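About Us

Stusden is a small independent office that follows the work of governments and parliaments in Europe. We write short reports on labor policy, coalition talks and the changes of ministers, for readers who have no time to watch every session by themselves.

We started in October with three people and one rented desk at Okeck. Today we are a team of 19, and we publish in 20 newsletters, each one for a different country or region. More than 210 city libraries and schools receive them free of charge.

Our reports come from public sources: the records of debates, the budgets, the speeches of ministers. When a government promises new jobs, we write down the promise and we return to it after one year. Sometimes the result is better than the promise — this also we publish.

We take no money from parties. Our income comes from subscriptions and from the training courses which we give together with our partner Plilletti, mostly for young reporters and for staff of local councils.
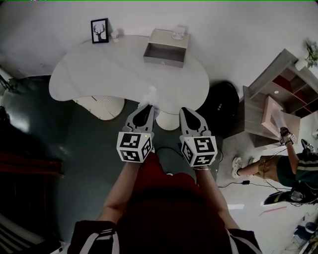
The courses take place two times a year and the groups are small. Participants learn how to read a draft law and how to follow an amendment until the final vote. The course in the Vídalín building is given in English only.

If you find a mistake in one of our reports, please write to the editors. Corrections are printed in the next issue, on the first page.

Page last updated: 7 March 2020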